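Galwood Parts Recovery: October progress report

Prepared for the Harnier small grants desk

The grant was for taking a roomful of old wiring and turning it into wiring somebody might want. We are partway there. The room has fewer boxes in it than it did, which I am told is called a deliverable.

Intake first. We have logged 2,473 connectors since the start of the grant period, most of them from the Zapata warehouse clearance. Of those, 617 have been cleaned, checked for bent pins and put on the shelf with a label. The rest are in the queue. The proposal promised 500 shelved by this point, so we are ahead of the number, and I would like that noted before anyone reads the section on labels.

Sorting has settled into a routine. Connectors that arrive with their wires still attached keep them until someone has written down the color order, because a block with bare holes tells you very little about what it used to be connected to. Loose wire goes into white mesh baskets by color. We tried bins with lids in the spring and people put things on top of the lids. The baskets have no lids and the problem went away.
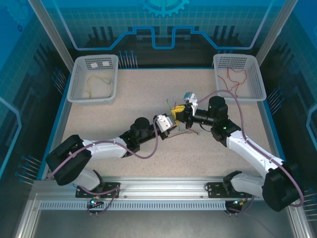
Zübeyde Aydoğan wrote back on the last draft that color is the wrong thing to sort by, that whoever buys wire asks for gauge first and length second, and that a basket of nothing but red will look very nice right up until someone has to find two matching pieces in it. She would also like the yellow blocks kept apart from everything else, as those are the ones people ask her for.

Fair on both counts. Starting next month, loose wire gets a gauge tag before it goes in a basket, and color becomes the second sort. Yellow blocks get their own shelf. The shelf exists already and is currently holding a kettle.

Labels. We budgeted for one kind and are on our third. The first fell off, and the second stayed on so well that it took the print off the connector when removed. The third is small, white and behaving so far. We have 14 rolls of the second kind left if Harnier knows of anyone with something they never want to relabel.

Spending is under on storage and over on labels, for reasons given above. The catalog, which we are building in Prusto, covers every shelved item but does not yet have a search page, so finding a part in it means scrolling with conviction. Search is the main job for the coming quarter.

Still open: what to do with blocks that have one damaged socket and the rest fine. At the moment they go in a box marked "Decide." It is a large box. We would welcome the desk's view on whether partly working parts count toward the total, and will go on leaving them out until we hear.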